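Grasp planner keeps choosing the crimped seam on crisp bags
Forum: Manipulation software > Grasp planning

Said Radwan
Posted March 2, 2026

We run Najafi as the planner with our own perception node in front of it, picking from a shop shelf. Boxes and bottles are fine. On crisp bags the planner scores the top fold highest nearly every time, because the depth edge is cleanest there. Over 218 attempts on bags, 18 were dropped on the lift.

Wrist camera views, the yellow bag with the finger on its top fold and then the fingertips over the row:

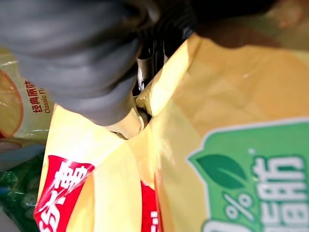
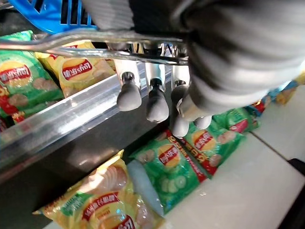
nondby_dev
I'd look at the segmentation before touching the grasp scores. Shiny film gives you holes in the depth map, and if the node fills them by interpolation the planner sees a smooth slope that isn't there. Log the raw cloud and compare.

Said Radwan
Raw cloud has holes, yes. Filling is switched off though – I turned it off in May when it was merging neighbouring bags into one object.

kettle_lid
Disagree with nondby_dev. The seam is a perfectly good place to hold a bag. 18 drops sounds like closing force to me. Are you using a fixed value?

Said Radwan
Fixed, same for every item. Hamora can ramp it from the motor current but I haven't wired that in.

kettle_lid
Then wire it in first. No point retraining anything until you have.

nondby_dev
Still not convinced. If two bags overlap and the mask covers both, more force just drags the neighbour out as well. We had 7 of those in one run of 721 picks, all from bad masks.

Said Radwan
Fair. I'll run the ramp with the current masks, then the same shelf with the Erkeck segmenter, and post both logs.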